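The shared workshop does not need an arm

There is a bench near the back door of our workshop that used to be the one everybody fought over. It had the good light and the vise. Since August it has been set aside for the sorting cell, and I would like to say a few things against the sorting cell before we spend any more on it.

The plan, as Ratih Mandagi laid it out to the members, goes like this. Small parts get dumped in a round bowl, an arm picks them out, and they end up in trays, ready for whoever is assembling the Purba kits that evening. The budget is $3000. Of that, $2000 goes on the arm and its gripper, and the rest is for the base, the bowl and a lot of brackets.

I have no quarrel with Ratih, who is a better engineer than I am and has put in more evenings than anyone. My quarrel is with the simulation. We have all been shown it. It is very nice to look at. It has a plank floor, which our workshop has never had, and everything on it is clean. 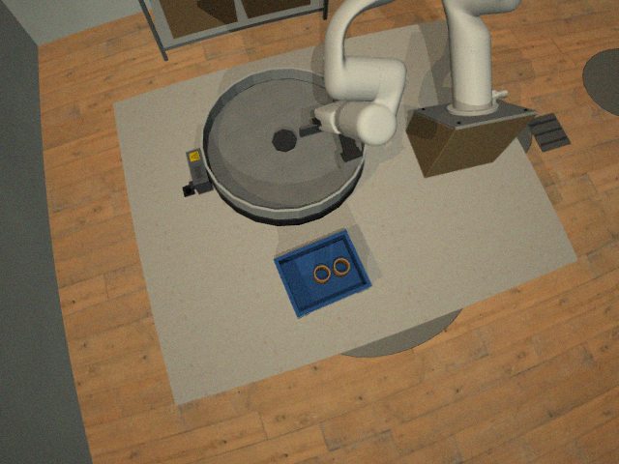 The sorting cell in simulation, with two orange rings in the blue tray.

I build things at home too, and I know the pull of this. You can spend a month in a simulator and feel you have built something. Then you bolt the real thing down and find the bench flexes, the cable snags, and the rings from the cheap supplier have a burr on one side that catches the gripper. Our last project, Wavasia, ran beautifully on a laptop. It is now in a crate under the stairs.

What would persuade me? A real bowl and a real batch of parts, for a start. Ratih's target is 140 rings an hour. I would like to see that done with our rings, oil and grit included, while somebody runs the table saw ten feet away. I would also like to know who clears a jam when Ratih is out of town. A person with a muffin tin and a radio can sort rings at a decent clip and costs us a cup of coffee.

People tell me the point is to learn. Fine – then call it a class, put it on the class budget, and give the bench back between sessions. Fliltisano, the shop across the river, did that with their arm and I hear few complaints. What I object to is a class dressed up as a labor saver.

The vote on the second half of the money is next month. I will be voting no, and I would like my vise back.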